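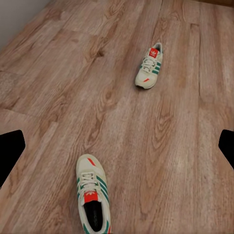

4.2 What the registry asks, and what couples think it asks

Couples who met online and want to marry in Zinell must sit for what the district office calls a conversation. The word is generous. One party to the conversation has a stamp, and the other two have taken a day off work. Our sample covers 114 couples in which one partner lived in Zinell and the other had traveled from abroad, most often from Plelluvel, a flight and a long bus ride away. All had met through Mai, the messaging service described in Section 3. All sat for the conversation at least once.

Before the meeting, we asked each couple to list the questions they expected. Almost every list began with love: when it was first declared, by whom, and in what language. Couples had prepared for this with care. Several had drawn up timelines. One pair had printed their messages and put them in a binder, with tabs, and were visibly let down when the binder stayed shut.

The officers, for their part, hardly ever asked about love. The office's written guide has one line on affection, advising staff to "note its presence." What the officers did ask about was the ordinary running of a household, even when no household yet existed. Who would cook. Where the visitor's mother would sleep when she came. Which side of the family had been told, and whether they had been told by phone. Footwear of the kind shown in Figure 2 (cream sneakers, wood-effect floor) came up more often than religion did, usually as a question about whether shoes were worn indoors. Partners who disagreed on this tended to find out in the interview room.

We coded the answers as matching, partly matching or not matching. Matching answers did not speed things up. Couples who agreed on everything were asked to come back at a higher rate than couples who quarreled mildly, and the officers' notes suggest why. Perfect agreement reads as rehearsal. A small dispute over the price of a suitcase, on the other hand, appears in one file with the remark "seems married already." We would not advise couples to stage an argument, but we understand that some have begun to.

Relatives attended 12 of the meetings. The guide neither invites nor forbids them, and they seem to have read this as an invitation. Their effect was mixed. Aunts answered questions addressed to others. Fathers generally looked at the wall. In one case an officer put the question about future housing to the couple and received a full reply, with figures for rent, from a cousin who had come only to drive the car. The file was approved that afternoon.

Money was the subject on which expectation and practice came closest. Couples expected to be asked about it and were. The visiting partner was usually asked who had bought the ticket, and the local partner was usually asked the same thing a little later, in a different tone. Where the visitor had paid, officers tended to ask what the local partner did for a living. Where the local partner had paid, they tended to ask what the visitor did for a living. We found no arrangement of payment that avoided the question altogether, including the four cases in which the fare had been split.

The local press had some influence on all of this, though less than it would like. Novavik, the news site most read in Zinell, runs a story about a visiting fiancé or fiancée whenever one can be found, and in a slow week when one can't. Its coverage favors the airport. Of the couples in our sample who had been written about, most complained of their age being given wrongly, and a few of the other person's age being given correctly. Officers told us they did not read the site. They were, even so, able to correct us on several details of its reporting.

Two limits should be kept in mind. First, we sat in on meetings with the agreement of both the couple and the office, and people behave better when someone in the corner is writing. Second, couples who gave up before the meeting do not appear here. The office closed its books for our period on February 16, 2020, and the files still open on that day, a good many of them waiting on a birth certificate, are left out of the tables. Section 4.3 takes up the birth certificates.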